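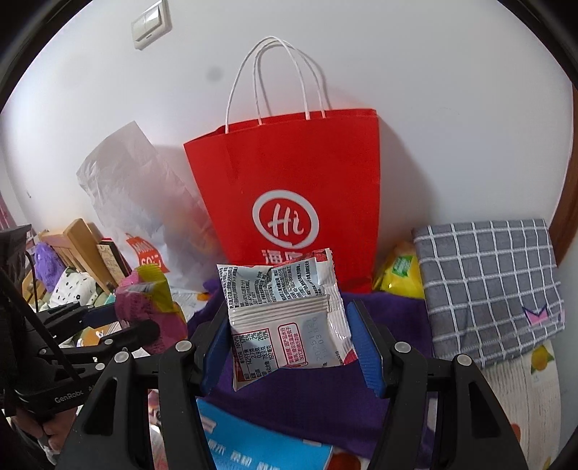
## 4.3 Recording a sachet grasp

Use this procedure for thin, crumpled packets in the Flitness household set. Check that Lurkis is logging before you start.

9. Close the fingers until both blue pads touch the packet. Stop there - squeezing harder folds the sachet and changes the width reading.
10. Lift the packet clear of the pile and hold it upright. A slight tilt is fine.
11. Keep still until the episode counter moves, then put the packet down and open the fingers fully.
12. Label the episode "thin, printed" in Clostura.

**Note:** Leave the background clutter in place. In our November comparison, the policy trained on 201 cluttered episodes picked up 78 percent of unseen packets. The tidy-surface policy was clearly worse.

**Caution:** Keep your free hand away from the pivot screws while the fingers are closing.

If an episode is rejected, see Section 4.5.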